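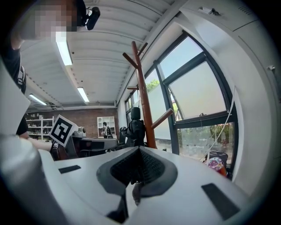 Perguntas frequentes sobre as garras de mão (a parte que ninguém quer limpar)

Atualizado em 13/1/18

Trato das garras de mão da bancada Karken desde dezembro e recebo quase sempre as mesmas mensagens. Juntei tudo nesta página para poder responder com um link (sim, sou preguiçosa). Se a sua dúvida não estiver aqui, escreva-me na mesma!

Preciso de montar as duas garras ou posso treinar só com uma?

Pode treinar com uma, claro. Mas monte as duas se for gravar tarefas a duas mãos, e ligue-as antes de se pôr em posição. Já vi gente com uma garra em cada mão a tentar enfiar uma ficha com o cotovelo. O par sai sempre do cacifo junto e volta junto, para não andarmos a misturar calibrações.

Como é que pego nelas?

Pulso direito, dedos soltos, e a almofada virada para onde vai agarrar. Eu começo de pé, com os braços um bocadinho afastados do corpo, e só depois me aproximo da mesa. Os cabos devem cair para baixo, sem dar a volta ao pulso! Se sentir um puxão quando roda a mão, pare e desenrole. Os conectores são da Trustel e são bons, mas não gostam nada de ser puxados de lado.

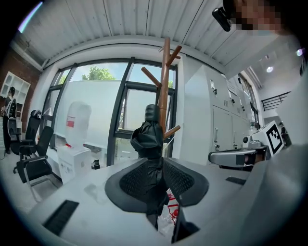
Uma das garras junto aos cacifos, com o marcador preto e branco.

O marcador ficou torto. Endireito à mão?

Não, por favor! Um marcador ligeiramente inclinado não é problema nenhum, desde que estivesse assim quando calibrou. O que estraga tudo é mudar a inclinação a meio do dia. Se o cubo levou uma pancada, aperte a base, veja se abana e faça a calibração outra vez. Leva 8 minutos se não for interrompido, e eu sou sempre interrompida.

Posso limpar os marcadores com álcool?

Os nossos não. O preto começa a brilhar e depois, com a luz da janela de lado, a leitura fica aos saltos. Pano de microfibra seco, e para dedadas teimosas um pano só humedecido com água. O Eetu Pelkonen usou uma vez um limpa-vidros qualquer e passámos a tarde a imprimir faces novas. Ele jura que já estavam assim.

E as almofadas dos dedos?

Essas sim, limpo-as com frequência, porque o pó do chão cola-se ali de uma maneira incrível. Uma escova macia primeiro, depois o pano. Se a superfície estiver lisa ao toque, troque as almofadas dos dois dedos ao mesmo tempo (uma nova e uma gasta fazem o objeto rodar quando se fecha a garra). A referência no catálogo da Sillus é a 869, que vem em saquinhos de 2. Eu encomendo sempre a mais e mesmo assim acabam.

A garra fecha, mas não abre até ao fim. Avariou?

Quase de certeza que não. Desligue o cabo, abra e feche devagar com a mão e sinta onde prende. Na maioria dos casos é sujidade na guia, ou um parafuso apertado com entusiasmo excessivo. Solte um quarto de volta e experimente. Se continuar presa, não force: ponha uma etiqueta na garra e deixe-a na prateleira das reparações, que eu desmonto-a com calma.

De quanto em quanto tempo se faz manutenção a sério?

De 40 em 40 horas de uso. Desmonto os dedos, limpo as guias, ponho uma gotinha de óleo Aaltonen (uma gotinha mesmo, não é salada), verifico os cabos e volto a calibrar. A folha de horas está pendurada ao lado da bancada e só funciona se as pessoas escreverem nela... fica o recado.

Que espaço preciso para calibrar?

Menos do que se imagina. Eu gosto de ter chão livre à minha volta, e afasto as cadeiras antes de começar, que as rodas têm um talento especial para passar por cima de cabos. O resto da sala pode ficar como está. Móveis e janelas ao fundo até ajudam, dão pontos de referência ao sistema; uma parede toda branca dá-me muito mais trabalho.

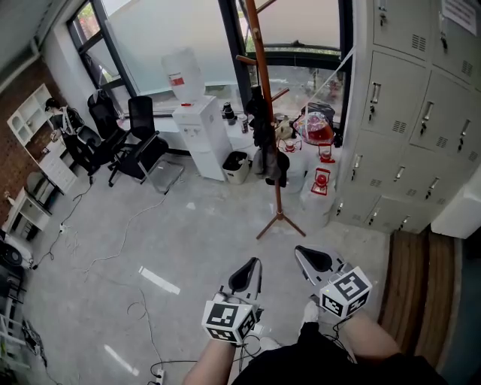 As duas garras na mão, cada uma com o seu cubo de marcadores.

O sol atrapalha?

Às vezes. A película fosca nos vidros de baixo já resolve bastante, mas em dias muito claros viro-me um pouco para o lado até o seguimento estabilizar. Baixar a exposição também funciona. Guarde o perfil com outro nome, se faz favor, que eu já encontrei o meu gravado por cima!

Posso levar uma garra para casa no fim de semana?

Fale com a Reet Kalniņš, é ela que tem a lista dos empréstimos. Vai pedir-lhe que leve a caixa rígida e que traga tudo com os cabos enrolados em oito. Se vierem com nós, vai ouvi-la, e depois vai ouvir-me a mim.

Perdi um parafuso dos pequenos. E agora?

Respire. Há uma caixinha de sobresselentes na segunda gaveta da bancada, com o tamanho escrito na tampa. Tire o que precisar e deixe um bilhete lá dentro, para eu saber o que encomendar no próximo pedido.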